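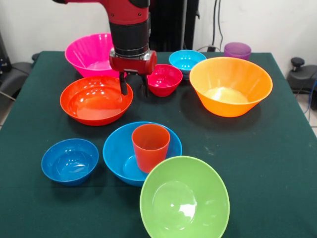 I've been putting this post off since March, mostly so I could keep telling myself I'd do it properly with graphs. There are no graphs. What I do have is a strong opinion about fingertips, and a lot of plastic bowls.

For anyone new, I've been building up a tabletop arm that clears dishes, slowly, in the evenings, with a lot of swearing at connectors. The arm itself I'm happy with. The gripper has been the sore spot the whole way through. I had the Sastier two-finger one on it for ages and kept meaning to try the Flolero, and then Wei finally had the Flolero back in stock and, well, I have no self-control when there's free shipping.

So! Same arm, same controller, same table, same green cloth, swap the gripper, do the bowls. I ran each one through 31 pickups, and I'd have done more but it was past dinner.

Why bowls? I know, everybody does blocks. Blocks are lovely. Blocks have flat sides and they don't care where you grab them. A bowl has one good place to pinch it, the rim, and the rim is thin and curved, and on the cheap ones it flares out so the fingers meet it at a silly angle. Then you lift it from one side and all the weight wants to swing down. If your fingers are slick, round it goes. I also like to mix in a tumbler or two, and to put things inside other things, because that's how dishes live at my house.

The Sastier is a really nice bit of machining and I want to be fair to it. It closes fast and it's quiet. But the pads that come with it are hard, and on a thin rim you're basically holding the bowl at one tiny spot. I kept turning the force up, and then the softer bowls would flex and pop out sideways (one went under the chair and I left it there for a while out of spite).

The Flolero is slower. Noticeably slower, you'll be tapping your foot. The pads have a bit of give, though, and they sort of wrap the rim a little, so when a bowl tips it tips and stays there.

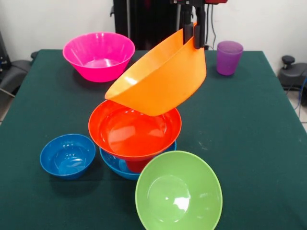

Posted by Ayman Mahasneh on 21st September
Filed under: Grippers, Bench stuff

The orange one is my favorite test because of that big flared wall. Pinched at one side it hangs way over, and I want to see the grip keep hold at that angle over a pile of other bowls, where there's plenty to bump into. The Flolero dropped it 2 times in the whole run. The Sastier, I stopped writing it down, which tells you something about my mood and also my note-taking.

Stacked bowls are still a pain with both. When one's sitting in another, the rims get close together and the fingers want to grab the pair. I tried coming in steeper, I tried opening less, and what helped most was just approaching from the side where the gap is widest. That's a planning problem and I can't blame either gripper for it.

Controller notes, for the two of you who asked: I'm still on the Starkon board. It talked to both grippers fine once I remembered to change the baud rate, which took me four evenings the first time and ten minutes this time, so that's growth. The force limit on the Flolero is set from 0 to 2,000 in units the manual never explains. I'm running it low and creeping up.

The Flolero is staying on for now. Next I want to try the soft pads on the Sastier fingers, if I can get the screw holes to line up, and then do cups lying on their sides. If you've mounted other pads on a Sastier, leave me a comment with what glue you used, please!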